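Tubs, lids and baskets – your questions

Last updated Apr 11, 2025

Hestside kitchen share. Put together by Lovisa from the emails and the notes people leave on the fridge. Not in any order, sorry. If yours isn't answered, ask Hussam or me.

Where do the food tubs go now?
In a wire basket. The old drawer is for tea towels and nothing else. Baskets stay out on the table until the new shelf is up, which Pirmin says will be May.

Which sort of basket do you mean?
Wire mesh, open top, straight sides. White ones if we have them. Not the round fruit ones – tubs slide about and you lose half the space. A flat board laid across inside gives you two levels, big tubs at the bottom, lids and shallow ones on top.

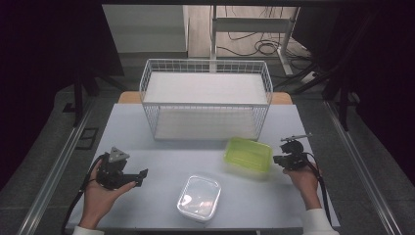

Boards lift straight out for wiping. Please put them back level, they tip if one corner is sitting on a wire.

Can I bring my own tubs?
Yes, up to 4 per household. Name on the base, not the lid. Lids wander.

Does it matter what size?
A bit. Anything taller than the basket has to go on its side and then someone puts something on it and it cracks. Shallow with rounded corners is easiest to live with. Round tubs, if you must.

Lids on or off?
Off for storing if the tub stacks inside another one. On if it doesn't. Clip lids – do up all the clips or none of them. One clip done up is how they get bent.

My tub smells of curry. Help?
Bicarb and warm water, leave overnight, rinse. Then leave it open in the basket a day before the lid goes back on. Tamara swears by a slice of lemon. Haven't tried it.

And the orange stain?
Probably there for good. Sunny windowsill sometimes fades it. A stained tub is still a perfectly good tub so please don't bin it, we've had this conversation.

How do I know it's properly clean?
Run a finger round the inside of the rim. Grease sits there and in the corners, even when the rest looks fine. Hold it up sideways to the window if you're not sure, cloudy plastic hides a lot.

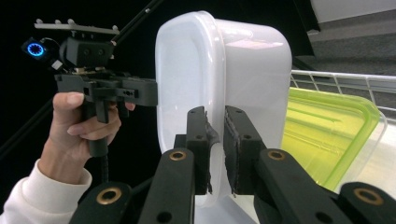 Thick rims want an old toothbrush. There's one in the jar by the sink, the blue one. The other is for shoes!

Can they go in the dishwasher?
Top rack, if the base says so. Nothing thin, ever. Lids are better by hand becuase the heat warps them and then they don't shut.

Microwave?
Check the base. No mark, no microwave. Lid loosened, never clipped down.

What do the colours mean?
Nothing any more. Green used to be for veg and clear for leftovers, Vilho's idea, and it lasted till the first busy week. Use what's there.

I've found a tub with no lid. What do I do with it?
Odd tubs go on the left of the basket, odd lids on the right. Every so often we match them up. Whatever's left after that is fair game for screws, seeds, paint brushes, whatever you like. Don't put it back with the food ones afterwards.

Which way up?
Upside down for drying, base on show. Right way up once dry, otherwise they won't nest.
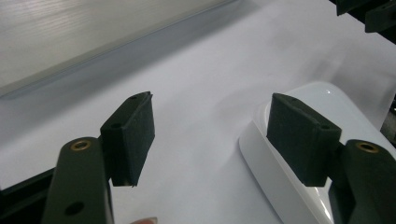

White, rounded corners, glossy finish.

Do I need to dry them by hand?
If you're in a rush to stack them, yes. Damp tubs stacked together go musty in no time. Otherwise leave them on the rack and come back later.

Who wipes the table?
Whoever did the sorting. Warm water and a drop of washing up liquid, no scourers. Clear everything off first, wiping round the tubs doesn't count.

Can we buy more baskets?
There's 75 left in the kitty and it has to cover the shelf brackets as well, so not yet. If you've got a spare at home and don't want it back, bring it along. Measure the shelf space first, list is on the cupboard door.

I labelled my tub and the label came off.
Paper ones do. Masking tape and a marker lasts a good few washes. Hussam has a roll, second drawer down. Return the roll pls.

Somebody has got my big tub.
Look in the freezer first. Then under the sink. Then put a note on the fridge with what it looks like and give it a few days, it's usually full of someone's soup.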